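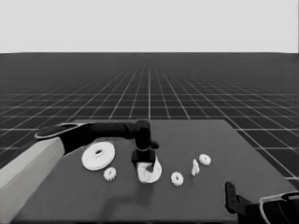
Week 4 handout: comparing two finger sets in simulation
Instructor: Elspeth Geddes
Lab questions to Kiều Ung

You have all read the Irnari paper by now, or said you have. Its main claim is that tapered fingers beat flat pads on small parts, and the evidence is a table of 1298 simulated grasps. I want you to read that number with some suspicion. A big count of trials tells you how long the computer was left running. It doesn't tell you how different the trials were.

What to look for in any gripper comparison

1. What changed besides the fingers? In the first Pedodero runs the tapered set was also given a slower closing speed. Vasilis Dimitriou found this in the config file in May, after the plots had been shown to people. So we had a comparison of speeds, or of fingers, or of both, and no way to pull them apart.

2. Which parts were used? A small spur gear lying flat is a fair test of a fingertip. A large flat gear blank asks something else: can the hand open wide enough, or get hold of the hub ring? A curved piece depends on where you grab it. Averaging over all of these gives one tidy figure that describes none of them. Report each part separately.

3. What counts as a success? "Lifted" is weak. "Lifted and held for 200 time steps" is better. "Placed where it was meant to go" is what a customer would ask about, and papers tend to leave it out.

4. Where did friction come from? If the answer is "the default", write that down as a fault of the study. Contact between a pointed tip and a gear tooth is where I trust the simulator least.

The view from the hand
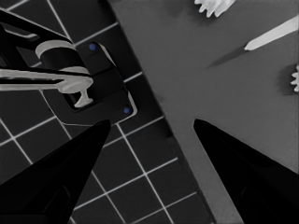 Page last changed: Sunday, September 24, 2023

With the fingers open, the hand view has a lot of finger in it. Both tips come up from the bottom and lean toward each other, and whatever you mean to pick has to be found in the gap or past it. Parts near the border of the view get clipped, so a gear may be down to a few teeth. People who quote detection scores from this camera should say what they did with clipped parts. Hülya Kılıçarslan threw them out in her first pass and her score went up nicely - I asked her to put them back.

A fixed camera over the table has its own trouble, mostly the arm and hand hiding the part at the moment you care about. I have not seen a fair test of the two. The Plerach group says the hand view wins, but they tuned on it for a term and gave the fixed view an afternoon.

For Thursday

Run 50 grasps per part with each finger set, same closing speed, same start poses. Then change the friction value and run them again. If the ranking of the finger sets flips, say so in your first paragraph. Keep the failed runs. Ognjen Todorova's script saves the joint log but skips any run that times out, so turn that option off before you start.

Write-up: nearly 600 words, one table, no bar charts with the axis starting at 80 percent.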